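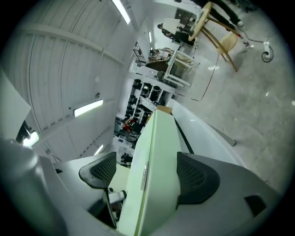 Last updated: 10th November
Reading time: 2 min

Re: [lidcombe-quilters] Wadding for the December raffle quilt

I've been dithering over the backing colour all week, and I think we should stop looking at creams. The front is so busy already that a plain cream will just look as if we ran out of ideas. What I'd love is a pale minty green, very like the light green panel in the photo at the top, with a thin binding in something a shade or two darker – there's a darker line down the left edge of that panel and the two greens sit together beautifully!

Anyway, to the question from the list:

> Are we still going with the Virnetti wadding, or has
> that changed? I've got 99 inches of the old stuff in
> the loft and it seems daft to buy more. Also, does
> anyone know how wide the finished quilt will be?

Finished width is 74 inches, so yes, your 99 will do it with plenty to spare for the long-arm clamps. Please bring it! I did like the Virnetti, but it's gone up again and I'd sooner put the money into decent thread.

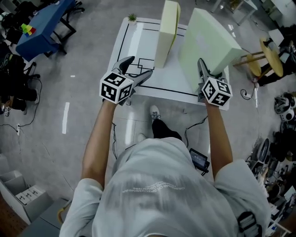
On thread, I'm for the Vondar cotton in grey. I tried it on my sampler (the Han pattern, all those tiny triangles) and had one snap in a whole evening, and that was my tension. We'd need 9 reels, I reckon, if we stick to the wavy quilting and don't get talked into feathers again.

Could whoever has the corner blocks please press them before we meet? Seams to the dark side. Mine are done, bar two that came out wonky and are being unpicked in front of the telly tonight.

Recent messages
- Walking foot wanted, any condition
- Raffle ticket wording
- Re: Re: Moth in the fabric cupboard
- Hexagons, leftover, free to collect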